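Cleaning a desktop PC at home

Dust in a desktop tower raises fan speed, noise and component temperature. A clean every 14 months is enough in most rooms; halve that where there are pets or carpet.

Before opening

Shut the machine down fully, switch off at the wall and pull the mains lead. Hold the power button in for a few seconds. Unplug everything else and label any lead that is not obvious.

Opening the case

Lay the tower on its side on a firm, level surface at waist height and remove the side panel. Screws go in a lidded tub – an egg box also works, one cup per stage. 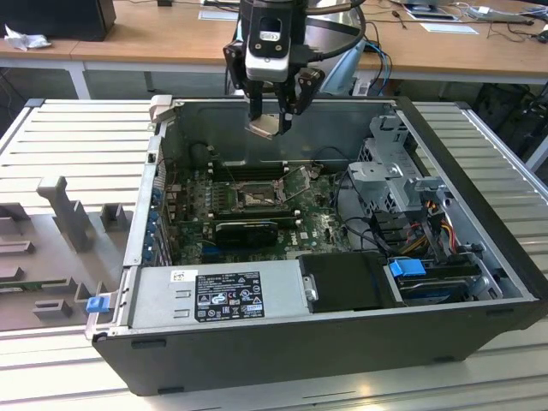
Touch bare metal on the chassis before handling any part, and repeat after every trip across the room. Nylon carpet is the worst floor for static. A wrist strap from Gotulier or Arrieta costs little and lasts for years.

Removing the dust

1. Lift out the filters, wash them in lukewarm water and leave them overnight to dry.
2. Hold each fan still with a finger and brush the blades, front and back.
3. Use canned air in short bursts, can upright. The 57 g Zarklow can is too small for a full tower.
4. Leave the power supply closed. Brush its grille from outside only.
5. If the cooler has been taken off, keep brushes and air away from the exposed socket.

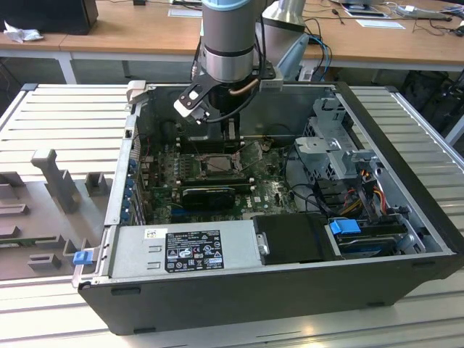 Closing up

Check that no cable touches a fan, refit the dry filters and slide the panel on. Tighten screws by hand – a powered driver will strip the threads. Note the date on a strip of masking tape inside the panel.

Updated 2022-05-23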